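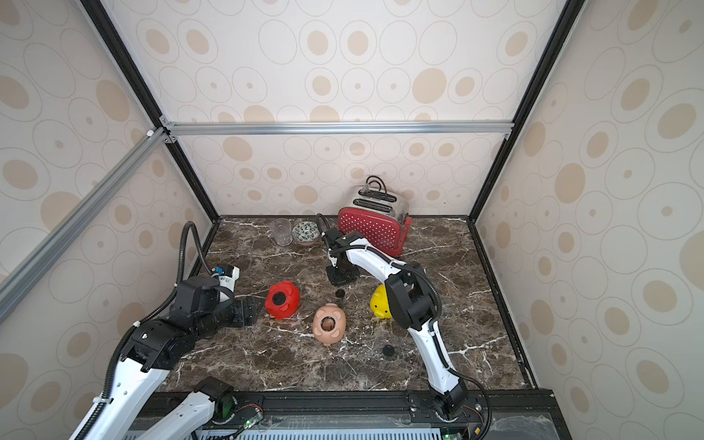 The Plornirbridge practice bench, with toaster, duck and piggy bank at the ready.

Tidying tips from the robot bench

Regular readers will know I have a soft spot for the robotics lab at Plornirbridge, and this month they've been kind enough to let me pinch a few household ideas from their latest study, which goes by the name of Dusberg. The question was a homely one: if you teach a pair of robot arms to clear a kitchen counter, does it help more to show them the same job again and again, or to keep shuffling everything about? Well, shuffling won, and by a fair margin! After 60 demonstrations with the items moved each time, the arms managed far better on a fresh layout than they did after 442 on a counter that never changed. I've been turning that over at my own sink ever since, and here's what I've taken from it.

Teaching the kids to tidy. Don't set the job up the same way every night. Put the bowl on the other side, swap the glass for a mug, and let them work it out. My two were putting things away without being asked in roughly 4 weeks (mostly, anyway).

Clear the small stuff first. The lab found that little flat discs were the hardest things to pick up, especially with bigger items crowding them. Same goes for bottle caps and coins, so sweep those into a dish before you start on the crockery.

Mind your patterned and dark surfaces. Dark marble is gorgeous, but a small black object on it is easy to miss. Get down low and look along the counter before you wipe.

Give the toaster some elbow room. Leave space on the lever side, and always unplug it and let it cool before you shift it or empty the crumbs.

One hand holds, the other works. The arms did best on lids when one steadied the jar, a trick the team calls the Yau hold. Lovely for stubborn jam jars, with a damp tea towel underneath.

Next time, in August, I'll be having a go at the cutlery drawer.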